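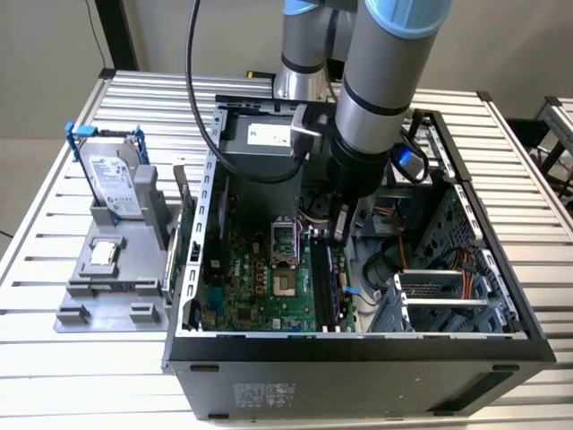
The seller had written "fully working, no processor" and Aliki Alexiou had read it several times before she paid, looking for the lie. There was always one. With the last machine it had been the word "quiet".

"It's a good case, that," said her brother-in-law, who had driven her to Skematby to collect it and felt this gave him a share in the matter. "You don't get cases like that any more."

"You get them all the time. People put them out by the bins."

"Not with the power supply in."

She bent over it. The socket stood open with its little metal frame up, and she did not like that at all. A person who takes a processor out and cares about the board puts the frame down again. A person who doesn't care leaves it gaping for dust and crumbs and the cuffs of jumpers. She said so.

"Perhaps he wanted you to see the pins were all right."

"Perhaps he wanted me to think that."

He sighed and went to look for the biscuits. She followed the red and orange cables with one finger in the air, not touching, as far as the drive cage. Her father's accounts had been on a machine like this one, down to the green board and the black slots for the memory. Not this one, obviously. She had told everybody it was not about that. His had gone to the tip one September, with the whole of Trivano's order book on it, 2,052 customers and what each of them owed, and within a year the shop had gone the same way.

"What did you give for it?" he called.

"Seventy-one."

"Pounds?"

"No, geese."

He came back with the tin. He had a theory, which she had heard in the car both ways, that the seller was old Alhassan's nephew, and that Alhassan had bought up half the office furniture when Trivano closed, and therefore. He never finished the sentence. He only let the "therefore" hang there with its hat in its hands.

"They sold thousands of these," Aliki said. "Every dentist in the county had one."

"I'm only saying it might be."

"It might be the dentist's."

"You'd know, though. If you got it going. If there was a drive."

She had thought of this in the night and had dismissed it, and had then thought of it again at breakfast. Her father's had gone to the tip. Her mother had said so. Her mother had also said that the cat went to live on a farm, and that the Esell loan had been paid off in full, and that she had never once smoked.

"Who took it to the tip?" she asked.

"Took what?"

"Dad's computer. Did you see it go?"

He considered a custard cream. "I saw it go in the car," he said.

"Whose car?"

He had to think, and she watched him do it, not believing a word of what was coming. It would be a cousin's, or a neighbour's who had since moved abroad.

"Alhassan's," he said. "He was giving your mum a hand that day."

Aliki put the lid back on the tin and asked him for the small screwdriver.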